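Lornidix Twin bench, two arms on one rail, with grip-hold firmware

The maker says grip-hold keeps a dish in the fingers when a joint faults. We had 14 grip faults on the dish rack job in January. In 12 of them the dish stayed put.

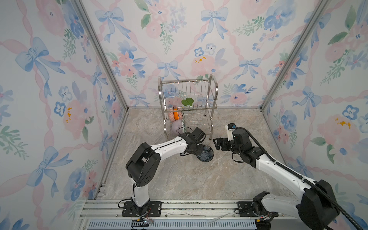

What happened in the other two? The fingers opened on the restart, after the fault had been cleared, and both dishes fell.

Lornidix calls that a setup error. Maybe. The restart step is on page 87 of the manual, under cable care – an odd place for it. Until it moves, keep hands out from under the grippers when you clear a fault near the rack.

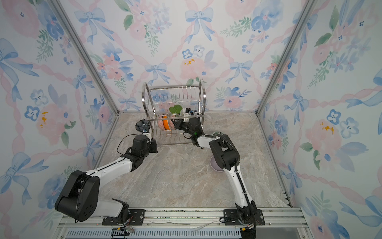 Sơn Cù wrote back that the hold setting resets to off after every update, so check it before blaming the fingers.

We checked. It was on both times. Code 123 was in the log too, and the manual doesn't list it. I would not pay extra for grip-hold as it stands. 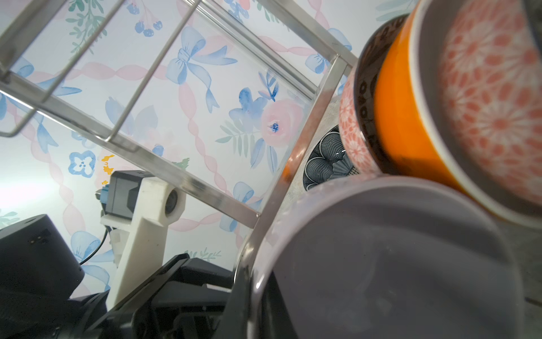
Maricel Tiongson: Same code at Wesbridge. Support told us to ignore it, and we didn't.

Comments (2)

Precious Espiritu: Does the stop button open the fingers too?

Jericho Pascual: Ours stay shut on stop. Restart is when they let go.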